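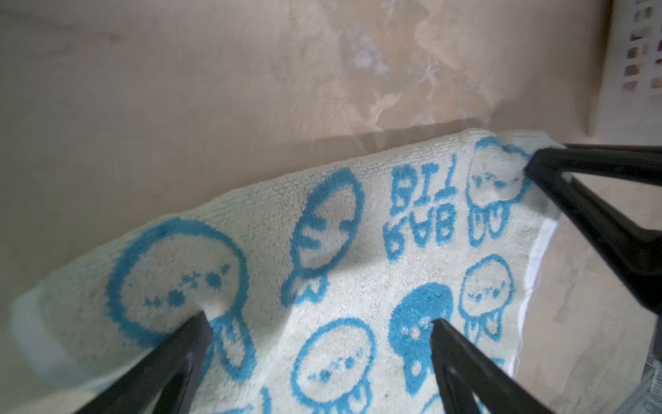
I read the Vikinix rating numbers over lunch and I don't think they show what the message says they show. A training app that claims to add 100-odd points to everybody had better have a comparison group, and there isn't one. What we have is a graph of players who signed up, stuck with it, and sent in their results. People are very good at finding a shape in a few marks. The biggest jellyfish on the white towel up top has a cluster of little blue dots and I see a face there every time, and I can't make myself stop seeing it. A rating graph with 10 points on it works on me the same way. I want a line going up, so I see a line going up.

Quoting the original, trimmed:

> The team captains have been looking at Vikinix as a group
> purchase before the league season. They tested it with players
> from the Fonotside club and the average gain was well over a
> category. A full license is 3300 for the year and would cover
> everybody, juniors included. The endgame drills alone are worth
> it. You all saw how Fonotside did at Grandero in February. If we
> want to be competitive on the lower boards, this is how it's
> done now. Please reply if you have objections, otherwise we'd
> like to go ahead.

I have objections.

Start with who was tested. Most of those Fonotside players came in under 1000. Anyone under 1000 who plays every week and does any tactics at all is going to climb. I went up faster than that in my first year with a used paperback and a plastic set. If you'd given them the phone book and told them to read it for half an hour before each game, I think a good number would have gained too.

Next, the players who quit. The sheet has a footnote saying results are for members who "completed the program." How many started? I wrote to the address on the Vikinix page and got a nice reply with a discount code in it and no answer to the question. 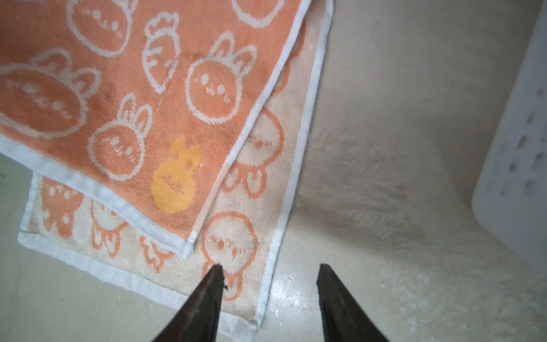 Then there's Grandero. Yes, they finished ahead of us. They also had their two strongest players back, and we put a reserve on board three who hadn't played a slow game since the summer. I went through our losses from that match last night. We lost one on time in a position that was dead equal, one to a blunder in the opening that was in our own prep file, and one where our guy was just outplayed by somebody a lot better. I can't find the game that an endgame drill would have saved. Maybe the bishop ending on board five, but the computer says it was lost before the queens came off.

I'm willing to be wrong on this. The cheap way to find out is to pay for 6 seats for one season, pick the people by drawing names, and have the ones who missed out do the Perić workbook that's already sitting in our cabinet. Same amount of time per week for both groups. Write down the ratings before we start, and count everyone at the end, including the ones who got bored. It's still a tiny sample and I wouldn't bet much on the result, but it would beat a sheet put together by the people selling the thing.

If the captains would still like to spend the full 3300, I'd like to know what we're giving up for it. Last I heard we were short on working clocks, and two of the ones we do have lose their settings if you bump the table. The entry fees for the fall are coming out of the same pot.

One more question for whoever has the contract: does it renew on its own? I couldn't find that in the PDF, and page four is missing from the copy that went to the list.

Please don't count this one as a yes.

Board four, most of the time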